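The Sorting Bench

By the second week I had stopped reading the numbers on the cells. They were orange, with 4680 printed on them in white, and they went in one tray while the switches went in another.

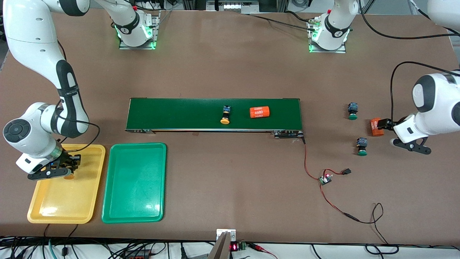 Put the switches in the yellow one, my aunt told me on the phone that night, because in 1986 she had done the same job at Petulum and yellow had always meant small parts. I said we had a yellow tray and a green tray and no rule I knew of. She said there was always a rule. Somebody had just stopped writing it down.

So on Sunday, when the shop was closed, I went through the binders on the shelf over the sink. Most of them were from Navarro, who had the lease before us. Price lists, a fire inspection, an order for 300 push buttons that had been canceled in pencil. On page 31 of the last binder there was a drawing of two trays and a belt between them. The word "small" was written inside one tray. The other had a coffee ring on it.

I called her back and told her.

"What color is the tray?" she asked.

"It's a pencil drawing."

She was quiet for a while. I could hear her radio, and a chair being moved.

"Well, which side is it on?"

"The left."

"Then that's it," she said, and asked if I was eating.

On Monday I got in before the others and turned on the lights. I put the first switch in the yellow tray and went to hang up my coat.

3 comments
31 shares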